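Ambrose cell 2, chore-readiness inspection
Inspector: Wendell Ridgeway

Belt and bracket seated: OK
Cable conduit free of snags: watch
Finger faces: scuffed, accept
Loose items near rail: FAIL. Clear before next run.

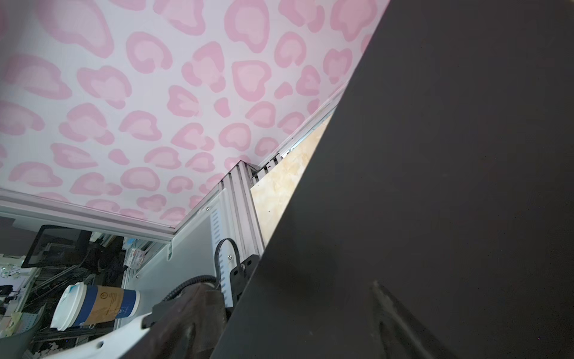
Item 4. Paper cup on its side, lid on.

Desk tidying, folders and papers: not signed off. Loose sheets remain a manual job. Retest in July.

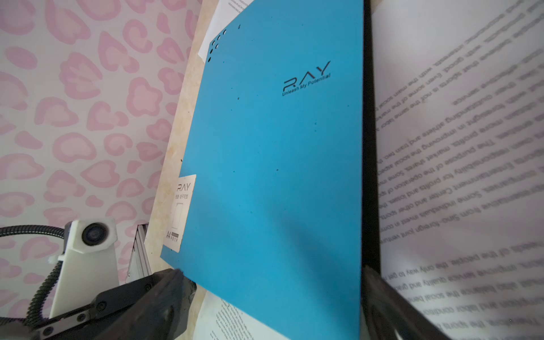 Item 5. Blue RAY folder between fingers, open pages at right.

Unattended use: no. Supervised use: yes, at 10% speed.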